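Week 6: How a Spending Bill Gets Its Conditions

Course notes, American Legislative Process
Instructor: Kirsty Whitcombe

Reading for this unit: packet pages 131 to 148, plus the Fairweather case study. Bring the case study to section.

Authorization and appropriation

Congress handles money in two steps. An authorization law creates a program and says what it may do. An appropriation law gives the program money for a set period. A program can be authorized at $700 million and receive much less than that in the appropriation, or nothing at all. Students mix these two up every year on the midterm, so check which one a question is asking about before you start writing.

A third category is mandatory spending, where the law creating the program also sets who gets paid and how much. Social Security and most of Medicare work this way. The money goes out without a yearly vote.

What a rider is

A rider is a provision attached to a bill that deals mainly with something else. In appropriations we care most about limitation riders, which say that none of the funds in the act may be used for a certain purpose. A limitation rider does not repeal the underlying program or make the activity illegal. It closes one source of money for as long as the act is in force.

Because regular appropriations usually cover a single fiscal year, most riders have to be passed again each year. Some have been renewed for decades and are treated by both parties as part of the starting text. Taking one out then becomes the event that draws the vote, even though keeping it in also takes a vote.

Points to look for when you read a rider:

1. The funds covered. "Funds made available by this Act" reaches only the money in that act. Money from a different law is outside it unless the text says otherwise.

2. The exceptions. These are often where the negotiation took place. Compare the exceptions across several years of the same rider.

3. Who must comply. Some riders bind only the federal agency. Others follow the money to states and grantees.
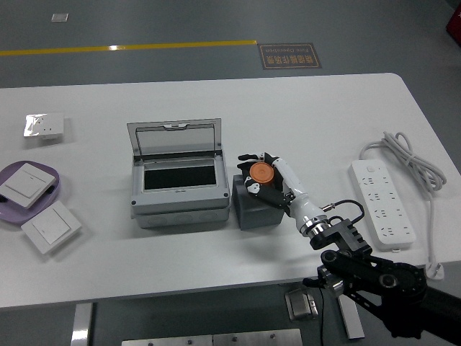 4. The time limit. Look for "in this fiscal year" or "hereafter." The second can make a provision permanent.

Reconciliation

Reconciliation is a special procedure for budget-related bills. In the Senate, debate is limited to 20 hours, which means a bill can pass with a simple majority and does not need 60 votes to end debate. It starts with a budget resolution that instructs certain committees to report changes in spending, revenue or the debt limit.

The Byrd rule allows a senator to object to material that is extraneous to the budget. A provision with no effect on spending or revenue can be struck, and so can one whose budget effect is merely incidental to its policy goal. Waiving the rule takes 60 votes. The parliamentarian advises the presiding officer on these questions.

For this reason a condition that appears every year in regular appropriations may be missing from a reconciliation bill. Sometimes the majority did not want it. Sometimes it could not survive an objection. News coverage does not always say which, and you should look for the amendment vote and the point of order separately.

The Fairweather case

The case study follows a made-for-class bill that sends grants to health clinics in two counties, Plulberg and Pindeo. Plulberg's clinics are paid through a regular appropriation with a limitation rider. Pindeo's are paid through a reconciliation bill without one. Senator Casell offers an amendment to add the rider to the second bill. It gets a majority but falls short of 60.

Questions for section:

Why did a majority not settle the matter?

Can Pindeo's clinics use the new money for the activity named in the rider? Which words in the text on page 242 decide it?

Suppose Casell had waited for the next regular appropriation. What could a rider there have done about money already provided?

Short paper

Choose one limitation rider on any subject and compare its wording in two different fiscal years. Up to 4 pages, double spaced. Quote the text itself and cite the public law number. You may take a position on the policy, but the grade depends on how well you read the language. Papers are due in November, before the break. Email me your choice of rider first so that two people in the same section don't pick the same one.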